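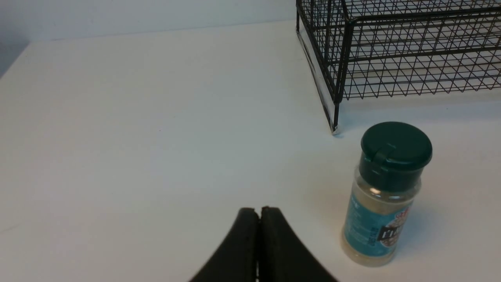

A spice jar with a green flip-top cap on a white tabletop.

Beltlow Opens Sign-Ups for Its Spice Shelf Reset

BELTLOW, 13 August 2022 – Tallo, the home organizing studio on Lindqvist Street, is opening sign-ups for Spice Shelf Reset, a hands-on evening class for anyone who has ever bought a third jar of cumin with two already at home!

The class runs for three evenings in October, with 12 places each night. People bring whatever is on their spice shelf, in whatever state it is in, and spend the session emptying, sniffing, sorting and putting back. Small jars, tall jars, paper packets with a rubber band around them – all of it is welcome.

"I love this job because it's so small," said Kathleen Costello, who will teach all three evenings. "You can clear a spice shelf between dinner and bedtime, and the next morning you reach for the paprika and there it is. We tried the class out with eight neighbors in the spring and they stayed an hour late, swapping chili flakes."

Costello will also cover labeling, how long ground seasonings keep their flavor compared with whole ones, and where to put the jars if the only free cabinet is right over the stove (she has opinions).

Each place costs $26 and includes labels, a marker and a bowl of soup from Piveton, the café next door. Sign-ups are taken at the studio desk during opening hours. Please bring your spices in a box or a sturdy bag.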